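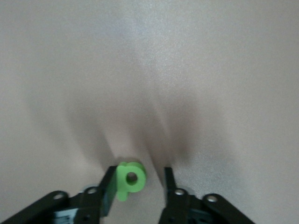 机の上、やわらかな光

2023年2月6日

先月の健康診断の結果がやっと届いたので、今日はその話と、最近通っている「患者のための勉強会」の話を書きます。長いです。お茶でも淹れてからどうぞ。

まず結果のほう。血圧はまあまあ、コレステロールがちょっと高め、そして去年から言われていた血糖がまた「要経過観察」でした。うーん、やっぱりか……という感じ。年末年始にあれだけお餅を食べておいて、何を期待していたんだという話ですよね。中性脂肪は282。数字だけぽんと紙に書いてあると、テストの点数みたいでなんだか恥ずかしいです。しかも高いほうが悪いテスト。

それで、勉強会です。近所のDutowクリニックで11月から始まった集まりで、月に一回、夕方に待合室の椅子を並べ替えて開かれています。テーマは慢性の病気とのつきあい方。糖尿病の人もいれば、心臓の手術をした人、わたしみたいな「予備軍です」という人、家族の付き添いで来ている人もいて、けっこうにぎやか。参加費は300円で、お茶と小さいおせんべいが出ます(塩分控えめ。味は……うん、控えめ)。

最初は行くつもりなんてなかったんです。受付でチラシをもらって、かばんの底で一週間くしゃくしゃになっていたのを、たまたまスーパーのレジ待ちのときに見つけて。暇だったから読んで、「薬の飲み忘れについて話しましょう」と書いてあるのを見て、あ、これわたしのことだ、と。コレステロールの薬、週に二回は忘れてましたから。先生には「だいたい飲んでます」と言ってました。すみません。

講師のホラツィウ・マリネスクさん(Horațiu Marinescuさん。綴りを教えてもらったけど、tの下のヒゲみたいな印がどうしてもパソコンで出せなくて、本人の名刺を見ながら検索しました)は、もともと病院の薬剤師さんで、日本に来てもう長いそうです。日本語がとにかく上手で、ときどき関西弁が混ざるのがずるい。「飲み忘れた人、手ぇ挙げて」と言われて、ほぼ全員の手が挙がったときは、会場がわっと笑いに包まれました。あの瞬間にだいぶ気が楽になったんですよね。

一回目に出た宿題が「自分が薬を忘れるのはどんなときか書き出してくる」。書いてみたら、わたしの場合は完全に夜でした。夕飯のあと、ソファに座ったら終わり。薬は台所、わたしは居間、間にこたつ。越えられない。これを二回目に発表したら、向かいの席のおばさまが「こたつに薬を置けばいいじゃない」と言うので、そのとおりにしてみました。今のところ、一月は忘れたのが一回だけ。こたつの上のみかんのかごに、薬ケースが一緒に入っています。見た目はちょっとアレですが、毎晩みかんに手を伸ばすわけですから、そりゃ目に入ります。

ただ、お昼の外出が多い人にはこの手は使えないし、春になってこたつを片づけたらわたしもどうなるか。そのへんは次回相談してみるつもりです。なお、飲み忘れに気づいたときに後からまとめて飲むのはダメだそうで、薬によって対応が違うから、必ず自分の薬局かお医者さんに聞いてください、と何度も言われました。わたしもここで「こうしたらいいよ」とは書きません。聞いてください、ほんとに。

三回目は歩く話でした。いきなり一万歩とか言われるのかと身構えていたら、まずは今の自分の歩数を知りましょう、というところから。で、家に帰って歩数計を見たら、その日が3955歩。クリニックまで往復してこれですよ。家にいる日はどうなるの。怖くて翌日は見ませんでした。いや、次の次の日には見ました。内緒にしておきます。

歩数計はDrulleoというメーカーの、ベルトに挟むだけのやつです。妹のおさがりで、電池のふたがゆるいのでテープで留めています。スマホでも測れるのは知ってるんですけど、わたしは家の中でスマホを持ち歩かないので、こっちのほうが性に合っているみたい。

そうそう、会には67歳の男性で、奥さまを亡くされてから料理を始めたという方がいて、この方のお話がとてもよかったんです。最初はお惣菜ばかりで血糖がぐんと上がってしまい、管理栄養士さんに相談して、まずお味噌汁だけ自分で作ることにしたんですって。具は冷凍の野菜をどさっと。「それならわしにもできた」と。わたしも真似して、冷凍のほうれん草とわかめを常備するようになりました。朝、お湯を沸かしている間に全部終わるのでラクです。具が多いとお汁の量が減るので、塩分のほうもちょっといいらしいですよ。

あと、これは勉強会と関係ないけれど、待合室の本棚に入っているMikkelsenの料理雑誌のバックナンバー、豆料理の号がすごくいい! レンズ豆と玉ねぎの煮込み、材料が少ないのにおいしくて、もう三回作りました。うちの夫は豆が苦手なはずなのに、カレー粉を入れた日はおかわりしていました。入れてないときは、黙ってふりかけをかけています。

次の会は「診察のときに何をどう聞くか」だそうです。これ、ずっと苦手なんですよね。診察室に入ると頭が真っ白になって、帰りのバスで「あれ聞けばよかった」と思い出す。メモを持っていけばいいのはわかっているのに、そのメモを家に忘れる。誰かいい方法を知っていたらコメントで教えてください。

来月の採血までに、お餅の残りをどうするかという問題もあります。冷凍庫にまだ一袋。夫に食べてもらおうかな。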